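Notebook, dish bench and back kitchen
14/11/2025
Entry by U. Pastor

Came in to set up the table before the others. The plan for this block is still the one Amparo wrote up after the last visit to the Vallejo canteen: collect hand-guided demonstrations of people handling mixed dishes at a basin, then see how much of that the arm at Planemell can take over on the sorting side. The arm already does the trays. Plates and bowls that don't match each other are the part it can't do, and at Vallejo nearly nothing matches anymore.

Target for the dish set is 2000 accepted grasps. We are behind on that, mainly on plates standing at an angle. Flat plates are not usable with these fingers anyway unless the person tips them first, so tipping has to be part of the recording and not done by the other hand before it starts. I had to repeat this to myself twice today.

Notes on the gripper itself. Ribbed pads on both fingers. The trigger has a dead zone at the start of its travel and the people from Vallejo all comment on it. Grurkness sent a stiffer return spring and I have not fitted it. With the spring we have, the hand gets tired before the attention does. Amparo wants to keep sessions at 15 minutes and then a break, whatever the count is. I agree with this. When I went longer, my grips got sloppy and I was squeezing harder than the plate needed.

Order for the rim grasps: come down over the rim with the fingers open, stop, close, wait a moment, lift. The stop matters for the labeling later. Keep the wrist camera's view of the rim clear for as long as possible. If the plate leans on another plate, take the one on top and leave the lower one alone even if it shifts.

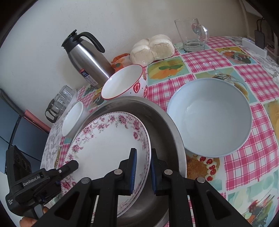 Rim grasp, floral plate in the steel basin. Second plate partly under it.

The rest of the table stays crowded on purpose. Bowls of different sizes, the flask, the buns in their bag, glass. Vallejo's serving counter looks like that at the end of lunch and a clean table would teach the wrong thing. The patterned tablecloth is the hard case for segmentation. The cake and fruit panels get picked up as objects by the old model, and one of the strawberries was labeled as a bowl with fair confidence. The strawberry bowl is going to be interesting against that. Keep the cloth for at least one more block, then swap to the plain one and compare.

Problems today:

Trigger log dropped out for 9 grasps in the second session. Video is fine, finger width is missing. Marked them as partial. Itar's script should flag this while recording and it only flags it at export. Sent them a message.

Clear glass is still bad. The depth estimate goes straight through the mug. I would leave glass out of the first handover completely and say so in writing, so that the kitchen doesn't find it out on a Monday-type rush.

Plate rims with raised edges grip better than the thin ones. Need to write down rim thickness per item. We have calipers and no one has used them yet.

Talk with Amparo, afternoon.

She spent the morning at Planemell with the dish crew and came back with more notes about people than about the arm. Putting them down here so they don't get lost in chat.

The tray arm has changed the order of the shift. Before, two people stood at the belt and one floated. Now one stands at the belt and two are at the basins, and the basins are the wetter and more tiring place. The hours are the same. When we say the arm took over the trays, the crew hears that it took the dry job. They are right about that. If the sorting goes to the arm next, what is left is scraping, soaking and glass, and somebody has to decide how that gets shared before we install anything. That decision belongs to the canteen manager and the crew, but our schedule is what forces it, so it should be on our list too.

The arm stops when it can't find a grasp and calls someone over with a light. In the past week it was mostly for stuck trays. Each stop is short, but the person at the basin has to dry their hands, walk over, clear it, press resume and walk back. Amparo thinks the number of stops is the wrong thing to report and we should log the walking. She is going to draw up a sheet for it.

Some of the crew liked recording with the hand gripper more than I expected. One of the older workers corrected our instructions: she turns a leaning plate slightly before lifting it, so it comes away from the one below. We had been rejecting those takes as "extra motion." I looked at the rejected folder again and her lifts are cleaner than mine. Took the rule out of the protocol. The rejected takes need a second look, which is a boring job and probably mine.

Pay for recording time is settled until January. It counts as normal shift time and is not added on at the end of the day. After January it is open. Amparo has asked and has no answer yet.

To do:
Fit the Grurkness spring on one gripper only, keep the other as it is, ask people which they prefer
Calipers, all plates and bowls
Second look at the rejected lifts
Ask Itar for a live warning on the trigger log
Walking sheet (Amparo)
Write the glass limitation into the handover note
Find out who at Vallejo decides about rotation between belt and basins

Basin and table left set up for the next session. Gripper batteries are on charge.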